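Home Projects Fix-It Garden Ask Me Search

How to Fix a Sticky Wooden Drawer (Without Taking Half the House Apart)

Posted in March by Darcy Ellery

I have lived with a bad drawer for longer than I'd like to put in writing. It was in the dresser we got in 2006, and for years I opened it with a sort of hip-and-shoulder move that my kids could imitate perfectly. Then one evening I got annoyed enough to pull it out and look at it, and I had it running well before bedtime. So if you've got one of those, come along!

I'm talking about plain wooden drawers here, the kind where wood slides on wood. If yours has metal tracks with little wheels or ball bearings, some of this will help, but you'll mostly be cleaning out gunk and tightening screws.

What you'll need

A candle stub or a bar of plain soap (I like a candle, the soap can get crumbly on you)
Sandpaper, one medium sheet and one fine
A block of scrap wood to wrap the sandpaper around
A pencil
Wood glue and a clamp or two, if the joints are loose
A vacuum with the skinny nozzle
A flashlight

First, empty it

I know, I know. But a drawer full of batteries and takeout menus is a drawer with a load on it, and sometimes the load is the whole problem. Empty it, put it back, and try it a few times. If it glides, you've got too much stuff in there and you can go put the kettle on.

If it still sticks, pay attention to where. Does it grab at the very start? Does it go crooked halfway out? Does it only catch when you push it home? I open it slowly with one hand in the middle of the front and just feel for it. Crooked usually means a worn runner on one side, or a loose corner. Tight the whole way usually means the wood has swollen up.

Take it out and clean everything

Pull the drawer all the way out. Some have a little wooden stop at the back that you have to turn or tip past, so don't yank. Lift the front a bit and it'll often come right over.

Now get the flashlight and look inside the hole. I have found pencils, a sock, and a birthday card from an aunt (unopened, with money in it — sorry, Aunt Jo). Vacuum all of it, especially the corners at the back, then wipe the runners with a barely damp cloth and let them dry. Give the bottom edges of the drawer sides the same treatment. You'd be amazed how much old wax and dust builds up on there, it goes to a kind of gray felt.

Find the rub marks

Look along the bottom and top edges of both sides. Anywhere the wood is shiny or darker than the rest, that's probably where it's rubbing. If you can't see anything, scribble pencil all along the edges, slide the drawer in and out a few times, and take it out again. Where the pencil has smeared or gone, that's your spot.

Check the outside faces of the sides too. I missed that the first time and sanded the bottom edges for ages, feeling very handy, and the trouble was up near the top left corner all along.
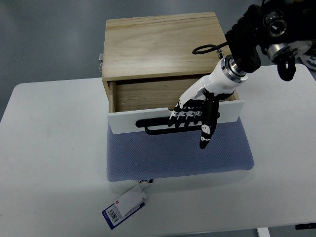
Lorraine Paewai wrote in to say that she goes straight to the wax and leaves the sandpaper in the cupboard, and that in her opinion most people sand far too early. Her dresser sticks every summer and frees itself every winter, and the year she sanded it in the humid months she ended up with a drawer that rattled from October on.

She has a point, and I've changed the order of things on this page to suit. Wax first, then live with it for a few days, and only then sand if you're still fighting it.

Wax it

Rub your candle along every surface that touches another surface. Bottom edges, top edges, the runners inside, the sides where you found shiny patches. Press fairly hard. You want a thin layer you can feel with your thumb, and no big lumps, so if you get flakes just brush them off. Put the drawer back and work it in and out until it feels easy.

Please don't use cooking oil! It feels wonderful for one afternoon and then it goes tacky and grabs every bit of dust in the room. Same goes for the spray stuff from the garage, which can soak into bare wood and leave a mark, and then your sweaters smell like a bike chain.

Still tight? Now you can sand

Wrap the medium paper around your block and take a few long strokes with the grain, only on the spots you found. Try the drawer. A few more strokes, try it again. It's boring but you can't put wood back on. When it slides the way you want, go over the place with the fine paper, dust it off, and wax it again, because the fresh wood will be rough and thirsty.

If the drawer is swollen from damp, bring it indoors somewhere warm and dry for 3 or 4 days before you touch it. Standing it near a heater is fine, right up against a heater will crack it.

If it wobbles

Hold the drawer by opposite corners and give it a gentle push. If it shifts into a diamond shape, the joints have let go. Scrape out what old glue you can, work fresh wood glue into the gaps, push it all square and clamp it. To check for square, measure corner to corner both ways. The 2 numbers should match. Leave it overnight and don't be tempted to test it early (I was, and I did it all again).

A worn runner is a slightly bigger job. You can glue a thin strip of hardwood on top of the low part, or unscrew the whole runner and flip it if it's the same top and bottom. I'll do a separate page on that, I've got a nightstand waiting for it.

While you're in there, tighten the screws on the handle. A loose handle makes you tug at an angle, and tugging at an angle is how a lot of these drawers got crooked in the first place. If a screw just spins, pack the hole with a wooden toothpick and a dab of glue, snap it off level, and put the screw back in once it's dry.

Mine has been good since I did it, apart from one sulky week in August when I gave it another go with the candle.

Contact | © Darcy Ellery | Back to top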